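The Cable Drawer

Titilayo Ogunleye has been sorting other people's drawers for a living since she left her job in the billing office at Imwood. She works alone, mostly in apartments, and says the same drawer turns up in nearly every one of them.

"It's in the kitchen, or it's in the hall table," she said. "You pull it and it stops halfway. There's a charger jammed against the top. Under that it's cords, all one lump."

We spoke at her place in Batuvside at 5 in the afternoon, after she had finished a two-room job for a couple who were moving out in January. She made tea and kept getting up to look for things she wanted to show me.

Her first question to a client is which cords they used in the past month. Those go in a pile by themselves. Everything else goes on a table, and she wants a big one, cleared off. She doesn't like working on a bed or a rug.

"On a rug you lose the small stuff," she said. "Earbud tips, mostly. A dark table is good if the cords are white. You can see what you have."

She starts with whatever cord is on top and doesn't pull. If it won't come, she works the knot open from the middle and feeds the end back through. Thin earphone cords take the longest. One client, Garba Effiong, had 33 cords in a single drawer and had been buying new ones because he couldn't get the old ones apart.

"He told me he'd rather pay," she said. "I said fine, but then throw the old ones out. He wouldn't do that either."

I talked to Effiong by phone later. He said the number was correct. He kept 5 of them and took the rest to the recycling bin at Hermans, a hardware store near his office. "I don't miss any of them," he said. "I did go back in for one, but I found another just like it at home."

Once a cord is free, Ogunleye winds it. She holds one hand open and lays the cord across it in loops, letting each loop fall where it wants to. She used to wind cords over her elbow, the way her father did with the extension cord for the mower, but she stopped.
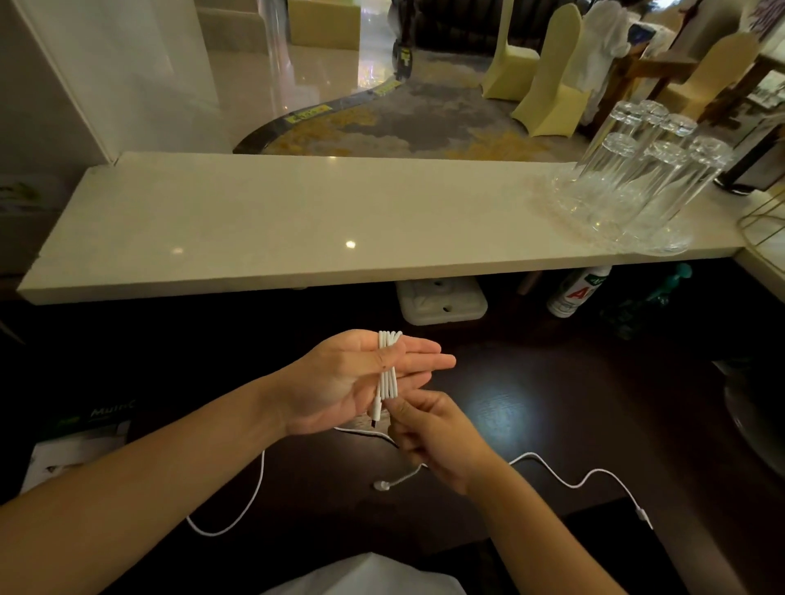 "The elbow puts a twist in it every time around," she said. "Then you let go and it jumps. With your hand you can feel it start to twist, and you roll it a little between your fingers and it lies flat."

She leaves a tail long enough to wrap twice around the bundle, and tucks the plug under the last turn. She doesn't wrap tight. Where the cord meets the plug she leaves it straight, as that is where she sees most of the splits. For ties she uses strips cut from an old cotton pillowcase. She has tried the hook-and-loop kind and finds they pick up lint and grab onto each other in the drawer.

I asked about labels. She writes them on masking tape, folded over the cord like a flag, and she writes what the cord is for and skips the type of plug. "Kitchen radio" is a good label. "Black charger" is a bad one.

Boxes are where she and her clients argue. People like to keep the box a thing came in, and she lets them keep it if the thing goes back inside. An empty box in a closet goes out. Riaan Hlongwane, who hired her before a move last year, told me he had a shelf of them.

"Phones I sold years ago," he said. "I had the boxes for 2 phones I don't remember owning. She held them up one at a time and waited."

He kept the one for his camera. His cords now live in a shallow tray in the kitchen, each bundle on its side so the labels face up. When I asked if it had stayed that way, he went and checked. "Mostly," he said. "There's a new one in there I never wrapped. And some batteries."

Ogunleye says that's normal. She tells people to go through the drawer when they change the clocks and not to worry about it in between. She doesn't sell trays or dividers, and she turned down a housewares company, Zorkora, that wanted her to carry theirs. A baking pan works, she said, or the lid of a shoebox.

Before I left I asked to see her own drawer. It was in the kitchen, next to the stove. It opened all the way. There was a flashlight in it, a roll of the masking tape, a few wound cords with flags on them, and one long gray cord with no flag.

"I don't know what that goes to," she said, and shut it.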